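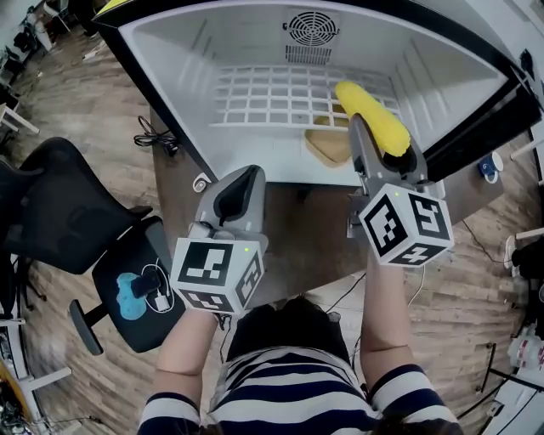
Research / Working papers / Manipulation / Section 3

Reading time: 2 min

3. Collecting demonstrations

3.1 Set-up

All demonstrations were given by hand, no arm in the loop. The operator holds 2 hand-held grippers, one per side, each with a marker cube at the base (Fig. 1). Cube pose is tracked and later mapped to the arms by the Fusteo retargeting code. We tried remote control first, at Stamgate. Too slow, and operators got tired of waiting for the arm to catch up.

Figure 1. Placing task, seen from head height. Right gripper holds the yellow corn-shaped object at the opening of the white enclosure; left gripper empty.

3.2 Task

Pick an item off the desk, bring it to the open front, set it on the wire shelf. Either hand may be used. Operators were told to keep the idle gripper in view if they could, as the tracker drops a cube that has been out of sight for long. Angled approaches allowed. We did not ask for smooth motion and did not get it, particularly in the early sessions.

3.3 Data

We recorded 735 demonstrations between the Hodholm and Woldemariam rooms. Of these 27 were thrown out, mostly for lost tracking near the back wall of the enclosure, a few for dropped items. Drops where the operator picked the item up again and carried on were kept, see 4.2. Lighting was not controlled. Desk clutter was left as it was, so the policy sees cables, mugs and so on in the training set.

One problem we did not solve: the shelf grid. Gripper tips catch in it when the approach is too steep, and the operator feels this and backs off but the recording has no force chanel. The arm therefore learns the backing off without the cause. Section 5 returns to this.

Contact: Fusteo project office, Hodholm | © Fusteo project | Back to top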